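Ghosting on a small whiteboard, and what I use on it

The small boards get worse treatment than the big one. The big one hangs in the hallway and gets a proper wipe in the evening. The small ones get carried from desk to table to kitchen, written on with whatever marker is nearest, and left for a week with the same list on them. By December three of mine had a gray haze that a felt eraser only pushed from one side to the other.

This post covers what the haze is, what removed it, and what I changed afterward. It applies to coated boards of the ordinary kind. Glass boards are a different matter and I don't own one.

Dry-erase ink is pigment, solvent, a resin and a release agent. The solvent evaporates and leaves a film that sits on the surface without bonding to it. A dry eraser breaks up the film and lifts most of it. The remainder is fine dust and a thin smear of release agent. Each round of writing and wiping adds to the smear, and the dust sticks to it. Most of the gray is this layer. Very little of it is stain.

True staining happens when ink gets into scratches or into a worn coating. Look across the board at a low angle with a lamp behind it. A healthy surface gives a clean, sharp reflection. A smeared one gives a reflection with a fuzzy edge, and a worn one goes dull in patches, usually in the middle where the hand goes most.

I tested on the worst of the three, a Stindader board that Fongchan Siriwan gave me when she moved offices. I divided it into strips with tape and wrote the same line on each strip in black, red and green. Then I left it for nine days.

Dry felt: removed the black, most of the green, half of the red. Haze unchanged.

Damp microfiber, plain water: removed the rest of the green. Haze reduced but streaky once dry.

Water with one drop of dish soap, then plain water, then a dry cloth: removed the haze. Faint red remained.

Isopropyl alcohol, 70 percent: removed everything including the red. The board squeaked afterward, and fresh ink went on slightly harder to erase for the first day.

Skaneo spray cleaner: same result as the alcohol, stronger smell, higher price.

Melamine sponge: removed everything and took some of the gloss with it. I did one strip and stopped. That strip now ghosts faster than the ones beside it.
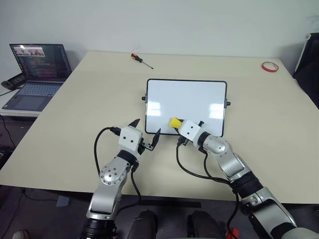 How often does a small whiteboard need a wet clean?

Once a week if it is written on daily, and once a month otherwise. Wipe it dry after each use, and do the wet clean on a flat table so that water doesn't run into the edge of the board.

The edge deserves its own paragraph. Many small boards have a fiberboard core. Water that gets under the frame swells it, and the face lifts along that side. I have one with a raised corner from exactly this. Wring the cloth out until it no longer drips, wipe from the middle outward, and dry the frame last with a separate cloth.

On erasers: Tamara Coman asked in the comments to the marker post whether block erasers are worth buying. They are fine for the first pass. A felt block loads up with dust and then deposits it, so it needs cleaning too. I knock mine against the outside of the bin and vacuum the felt. The kind with peel-off layers avoids this until the layers run out. For anything smaller than a tray I prefer a folded microfiber cloth, washed without fabric softener. Softener leaves a coating on the cloth that transfers straight to the board.

On markers: the cheap red was the worst of the colors in every strip. I replaced it with the Urnent one and have had no red residue so far, although that is only five weeks of use. Store them flat. A marker stored tip up writes pale and dries out at the nib, and people then press harder, which does the coating no good.

Permanent marker: write over it with a black dry-erase marker, wait ten seconds, wipe. The fresh solvent loosens the old ink. Repeat if needed, then use alcohol on whatever is left. Chaiwat Pongsiri reports the same method working on a board that had carried a phone number for two years.

The current routine is microfiber dry, soap and water weekly, alcohol on red only. The Stindader board is back in use apart from the melamine strip, which I have given over to the grocery list. I still have to try car wax on it. Two readers recommended it and one warned against it, so I will do half the strip and leave the other half alone until spring.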